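Learning to Clear a Counter from Hand-Held Gripper Demonstrations
Student project report, Jondside robotics lab, 2024-03-04
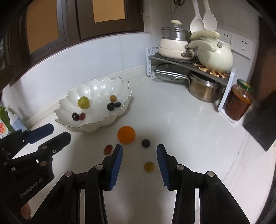

1. Background

Our project asked a narrow question. If a person collects demonstrations with a hand-held gripper in a real kitchen, does it help the trained policy to vary where the objects start, or is it enough to collect more runs from the same starting layout? Earlier student work at Jondside had used one fixed layout and reported good results, but only on that layout. We wanted to know what happened when the fruit was moved.

The task is putting small fruit from the countertop into a bowl. Grapes and other small round fruit are a fair test for two-finger grippers. They roll when a finger touches them off center, and a grape that is squeezed too hard is no use for the next run. The bowl we used has a wavy rim, so the height a fruit has to clear depends on the side it comes in from.

2. Data collection

All demonstrations were recorded in July in the kitchen of a shared apartment. We did not clear the room for the project. The pots, the bottles and the corner rack stayed where they were, and the policy had to cope with them in view.

We recorded 728 demonstrations in total. Half used the fixed layout, with each fruit set down on a pencil mark. For the other half, the person recording placed the fruit anywhere on the open part of the counter before starting. A demonstration began with the fingers open above the counter and ended when they opened over the bowl.

Runs where a fruit rolled out of reach were thrown away. Runs where it rolled but was caught and picked up on a second try were kept. We argued about this and decided to keep them, as recovery was something we wanted the policy to see.

Cleaning up the recordings took longer than making them. The main fault was drift in the estimated hand position when the window was very bright and the tiles lost their contrast. We used a small script called Zosley to flag jumps between neighboring time steps, then checked the flagged runs by eye.

3. Training

We trained two policies with the same network and the same number of training steps. Lennox was trained on the fixed-layout half and Vasa on the varied half. Both take wrist camera images and the current finger opening as input, and both predict a short sequence of gripper motions. Nothing else differed between them. We did not tune either one after seeing test results.

4. Tests

Each policy was tested on a robot arm in the lab, with a counter surface at the same height as the one in the apartment. There were 9 layouts, and the policies had not seen any of them. Every layout was tried 4 times with each policy. A trial counted as a success if all the fruit ended up in the bowl within the time limit.

5. Results

Vasa did better than Lennox on every layout except the 2 that were closest to the original pencil marks. On those, Lennox was slightly more reliable and also smoother. Away from the marks, Lennox often moved toward the place where a fruit used to be, closed on nothing, and carried on to the bowl as if it had picked something up. Vasa almost never did this.

Both policies had trouble with grapes lying close to the bowl. The fingers tended to touch the rim on the way down – sometimes hard enough to shift the bowl – and the fruit was then pushed under the edge. Larger fruit was easier in all positions.

6. Limits

The apartment and the lab had different lighting, and we can't separate that effect from the effect of layout. Only one bowl was used. We also never trained on both halves together, so we can't say whether a mix would keep the smoothness of Lennox on familiar layouts.

7. Next steps

The recordings and the Zosley script are on the lab drive. A follow-up group could start with the mixed training run, which needs no new data, and then record extra demonstrations with fruit placed near the rim.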